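Home Threads Replies Media About

Went to the Nallus open day so you don't have to (but you should, it was great)
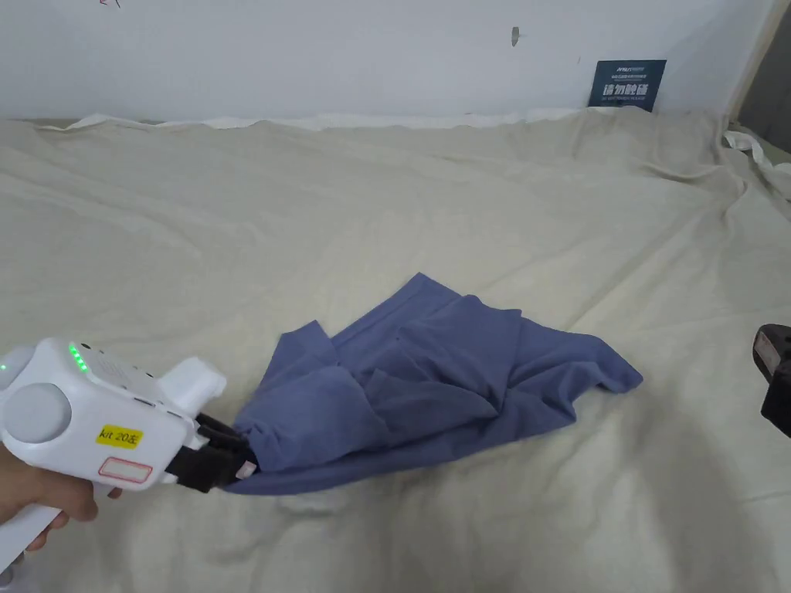

Mags in Clatthorpe

October, posted in the arvo from the bus

OK so a few of you asked how the robot open day went. Thread, because I have a lot of feelings about laundry.

First up, finding it. Nallus is in the old Skoritz building out the back of Clatthorpe, and the map drops you at the wrong gate. You want the other one, about 500 metres further along, past the tyre place. I did the walk twice. Wear a hat.

I'd gone in expecting a big orange arm flinging car doors around. They do have an arm in the front room, behind a rail, and the kids were three deep at it. But the bit I ended up spending my whole morning on was the folding tables!

The way it works at the folding tables is that a person holds the gripper. In your hand, like a very chunky hair dryer. You squeeze, the black fingers close, you fold the shirt with it, and what you do gets recorded so a robot can learn off it later. No arm, no cage. Just somebody at a table with a pile of T-shirts.

The grippers have a row of little green lights along the top and they've all got handwritten labels. The one in my photo says "kit 20左". 左 is left, so left hand. I love that there's all this clever gear and it's still a bit of yellow label and somebody's pen.

There's a 请勿触碰 sign on the wall too, please do not touch, and I want it known that I kept my hands behind my back like I was in a china shop until I was told I could have a go.

And then I had a go!!

Reader, I was terrible. You don't realise how much your fingertips do. With your own hands you sort of feel along the hem for the corner. With the gripper you've got to look for it, line up, pinch, and hope you haven't grabbed two layers. I grabbed two layers. Then I grabbed the cloth underneath the shirt and dragged the lot.

The person showing us was so patient about it. Their tip was to go for a seam or hem first, as it holds its shape a bit when the rest is all scrunched up. That helped heaps. My second fold was nearly a rectangle. A generous person would say rectangle.

Things I asked, and what I was told, as best I remember:

Why T-shirts? Soft stuff is hard. A mug is the same shape every time you pick it up and a T-shirt never is.

Do they use new shirts? Nope, op shop ones mostly, and they get through a lot of them. They said they'd had 700 through the tables so far this year. I asked if they ever wash them and got a very long look. (They do.)

Does it matter if you stuff it up? I thought they'd throw the bad goes away, but they said some of the clumsy ones get kept, as long as you recover and finish the fold. So my dragging-the-tablecloth effort may yet live on. You're welcome, future.

When can I have one that does my washing? Big laugh from everyone at the table. I was serious.

Upstairs there was a talk on Jalali, their name for the software side of it. I got maybe half. The half I got was good: they played back one fold really slowly and you could see where the person hesitated before going in for the sleeve. The other half had a lot of graphs and the room was warm and I'll say no more.

Small whinges. Not enough chairs for the talk. The queue for the front room arm got silly by 11, so go to that first if you've got kids with you. And the sausage sizzle ran out of onions, which at $2 a snag I can forgive, but only just.

Also they had us sign in on one tablet for the whole place. They reckoned 600 people came last time. One tablet!

Someone in the replies asked if it's OK for wheelchairs. Ground floor is all flat and the folding tables are a decent height to sit at. The talk is up a flight of stairs and I didn't see a lift, so email them and ask before you trek out.

And for whoever asked if it made me worried about robots taking jobs: bit, yeah. I used to work in a commercial laundry and I thought about the girls there the whole way home. I put it to one of the staff and they didn't brush me off, but they didn't have much of an answer either. I'd have liked a proper talk on that, maybe swap out some graphs.

Still, I'd go back. They're planning another one in autumn and there's a mailing list on the Nallus page.

Right, my stop. Got a basket of washing waiting at home and I'm going to be insufferable about the hems.

Recent from this account
Is the Clatthorpe pool café open again or not
Sourdough update, it's bad
What I got for the spare room at the tip shop
Bus timetable rant, part two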